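Chores by machine: where the folding carton stands
2025-10-08

Opening a folding carton remains harder for a machine than lifting one. The lid flexes, the tuck flap catches, and the force needed changes partway through. Dishes raise a separate problem: glazed surfaces return poor depth data, and a curved rim leaves little flat area for a pad to hold.

Tamás Fodor at Verkwood has been comparing two-handed grippers on both kinds of task. A person guides the tools by hand, and the recorded motion becomes the training input. Square printed markers on the grippers give position. 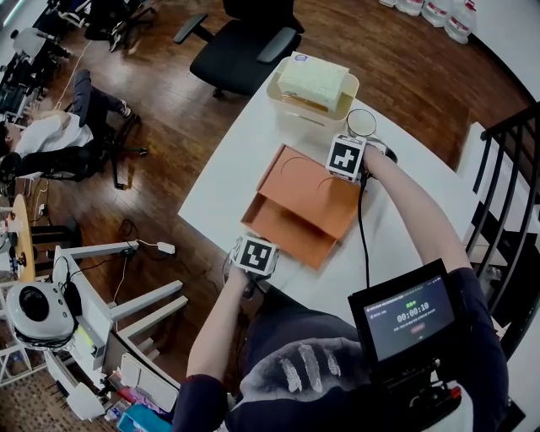
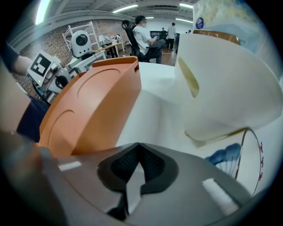 Hand-held grippers at the work table: carton task (first), ceramic bowl at lower right (second).

The September runs used 200 guided repetitions per task. On cartons of one fixed size, the trained arm opened the lid in 19 of 100 attempts. Most failures came at the flap, where one finger slid under the board and the other let go too early. Bowl results are not yet complete.

Matheson, the packing line at Pakley, had asked whether a 2-arm cell could take over carton opening. Fodor's answer is no at present. Transfer from bin to table is close to usable; anything with a hinge or a fold still needs a person. The Florholm pads, which are softer, go on next.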